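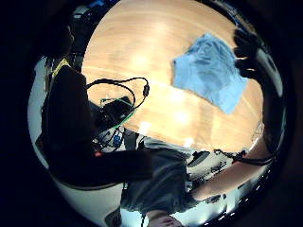

1/ Gripper service day at Farkbridge! Kettle on, blue cloth out, everything on the wooden table because the proper bench is buried under Motach boxes again. A few of you asked how I look after the hand-held unit, so I'm going to post as I go.

2/ First job is always the cable. Ours gets bent in the same spot every time somebody picks the thing up, so I run my fingers along the whole length and feel for a flat bit or a kink. Then the inline connector - unplug, look, blow the dust out, plug back in until it clicks. Do not tug it by the wire (you know who you are).

3/ Wiping down next. Dry cloth for the lens, always, and a different one for the finger pads. I used the same one for both back in May and spent a whole afternoon wondering why every picture had gone foggy!

4/ Finger pads get changed at 4000 grips. The counter says 3634 this morning so they can stay on for now, though the left one's looking a bit shiny to me. Corina Stanciu reckons I fuss over them. Corina also dropped a full tray of parts last month, so.

5/ Someone asked about grease. Tiny dab of Lirix on the slide, 2 turns of the thumbwheel to spread it, wipe off whatever squeezes out. If you can see it you've used too much.

6/ Last bit is opening and closing it by hand, nice and slow, listening for the scratchy noise. Then zero it fully closed and save. If the reading wanders after that I go back to the connector before I touch any settings - it's nearly always the connector.

7/ Spare cable is on order from Bhattacharjee, should be here before we get to the next 700 grips. Will post the swap when I do it. Right, tea's gone cold.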